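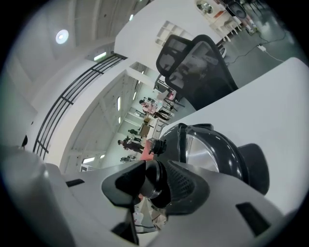 Cadeira de tela preta com mesa branca: vale a pena?

Categoria: Escritório > Mobiliário > Cadeiras e mesas
Imprimir este tópico | Enviar por e-mail

rui_warnstead
Boa tarde. Estamos acabando de montar a sala e queria opinião sobre as cadeiras. São pretas, de tela, encosto alto e curvo. As mesas são brancas e o piso é cinza escuro, polido. Paguei 500 reais em cada uma, modelo Kokarau. A dúvida é o rodízio: troco por um de borracha ou ponho tapete? O outro problema são os cabos. Tem um fio preto atravessando o chão até uma fonte branca pequena, perto da estante branca, e não sei por onde passar.

tania.m
Borracha. Tapete em piso polido escorrega e junta pó na borda. Para o fio, canaleta adesiva rente à parede, ou prende por baixo da estante, já que ela tem pés.

Vullisov
Discordo. Rodízio de borracha barato deixou marca no nosso piso em seis meses. Tapete de policarbonato, mais grosso, não sai do lugar.

tania.m
Deixou marca porque era barato, como você mesmo escreveu.

rui_warnstead
Segue outra da sala. Na mesa retangular ficou só a suculenta, e a cadeira do outro lado tem apoio de cabeça. Tem também uma cinza, de plástico, com pés pretos finos. Essa é para visita e não pretendo trocar.

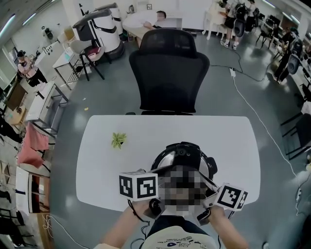
Maksym Yatsenko
Sobre a mesa branca: usem pano de microfibra e detergente neutro. Álcool todo dia tira o acabamento, já perdi um tampo assim. E suculenta longe da janela estica e perde a forma em poucas semanas.

Vullisov
Álcool não estraga laminado bom. Uso há anos.

Maksym Yatsenko
Depende do laminado. O meu era da Xolalpa, custou 973 reais e ficou fosco bem onde eu apoiava o braço.

rui_warnstead
Vou testar borracha em uma cadeira e tapete em outra. A canaleta compro esta semana. Alguém sabe se a adesiva segura em parede pintada com tinta lavável?

tania.m
Segura se passar álcool na parede antes e esperar secar.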